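FOR IMMEDIATE RELEASE

Dukuton Opens Its Recipe Box: Free Community Bread Weekend Comes to Jonwood This February

JONWOOD - I've been baking bread for a living long enough to know that most people think they can't do it. They tell me so over the counter while they're paying for a loaf. "I killed my starter," they say, or "mine comes out like a brick," and then they look a little guilty, as if I might take the loaf back. So this February we're shutting the shop for a whole weekend, starting Friday at noon, and teaching anybody who wants to learn. It's free, and yes, you get to take your bread home!

We're calling it the Dukuton Bread Weekend, which isn't the cleverest name (my sister had a long list of puns and I said no to every one of them). Dukuton is the bakery I run on the corner by the old post office in Jonwood. If you've ever walked past before sunup and smelled rye, that was us.

The idea came out of a bad week last winter when our big mixer quit and we had to do everything by hand. I figured we'd be miserable. Instead we had customers leaning over the counter asking what we were folding and why we kept leaving it alone, and a couple of them ended up washing their hands and coming around to our side. One lady shaped her first round loaf that morning and came back three days later to show me a picture of her second. I've been trying to work out how to do that on purpose ever since.

We've got room for 178 bakers over the weekend, split into small groups so you're not stuck behind somebody's shoulder the whole time. Each session covers one plain white sourdough from start to finish. Obviously a sourdough takes longer than an afternoon, so we'll have dough waiting at every stage: you'll mix one, fold one, shape one and bake one, and they won't all be the same dough. It sounds confusing on paper. It makes perfect sense once there's flour up to your elbows.

The flour is coming from Leitão, the family mill I've bought from since we opened. They're sending 1000 pounds of it, stone-ground, some white and some whole wheat, and I can't thank them enough. I called to ask for a discount and they wouldn't hear of it. Their whole wheat is thirsty, by the way, so if you bake with it at home add a splash more water than your recipe says and give it a good half hour before you decide it's too dry.

Drunetti, the kitchen shop across the street, is lending us bowls, scrapers, and proofing baskets, and they're printing 1000 recipe cards to hand out. The card has my everyday sourdough on one side and on the other side all the stuff I end up telling people at the register: how to wake up a sleepy starter, what "doubled in size" looks like when your bowl has sloped sides, why your crust goes soft by evening. I wrote it the way I'd say it, so please don't expect a cookbook. There's a coffee ring on the original and I asked them to leave it in.

Now, about starters. Every person who comes will go home with a jar of ours. She's old, she's a bit sour, and she'll forgive you for nearly anything. Feed her flour and water, keep her in the fridge if you bake once a week, and take her out the night before you need her. If there's gray liquid on top, pour it off or stir it in. Fuzzy or pink means throw it out, come see me and I'll give you another one, no lecture.

I also want to say something to the people who've tried this and quit. Nine times out of ten, when somebody brings me a dense loaf, the dough was cold. Our kitchens in February are chilly, and the recipe you're following was probably tested someplace warm. If it says four hours and your dough hasn't moved, wait! Go watch a movie. Put the bowl in the oven with just the light on (and put a note on the oven door, because I have preheated a plastic bowl and I don't recommend it). Dough doesn't own a clock.
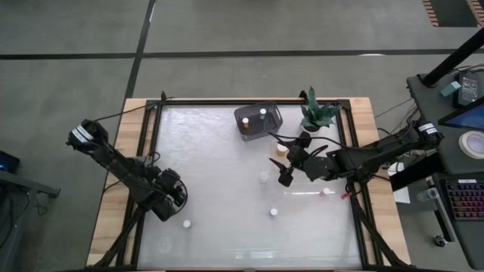 Kids are welcome on Saturday morning, when we'll be making soft rolls with butter and a little honey. Those go much faster, so the little ones will get to eat what they made before they leave. Grown-ups have to stay with them. Grown-ups are also allowed to make rolls, and I suspect a lot of you will want to.

A few practical things. Wear something you don't mind getting dusty, tie your hair back, and leave your rings at home, since dough gets into them and it's a pain to get out. We have aprons. Bring a clean jar with a lid if you've got one, and a towel to wrap your loaf in. Everything we make has wheat in it and there's flour in the air all day, so I'm sorry to say it isn't a safe place for anyone with celiac disease or a wheat allergy.

Sessions run 2 hours each and you can sign up for one at the bakery counter or by calling the shop during opening hours. We'll keep a waiting list too, and people do drop out, so put your name down even if your time is full. If we fill up completely I'll run extra evenings in the spring, but I need to sleep first.

The shop will be closed for regular sales through the weekend and back to normal on Tuesday. If you have a standing order, we'll call you to sort it out.

Reporters, bloggers and anybody else who wants to write about us can come by during any session. Let us know ahead of time so we can save you an apron.

Contact: Dukuton bakery, Jonwood. Ask at the counter or phone after the morning bake.

###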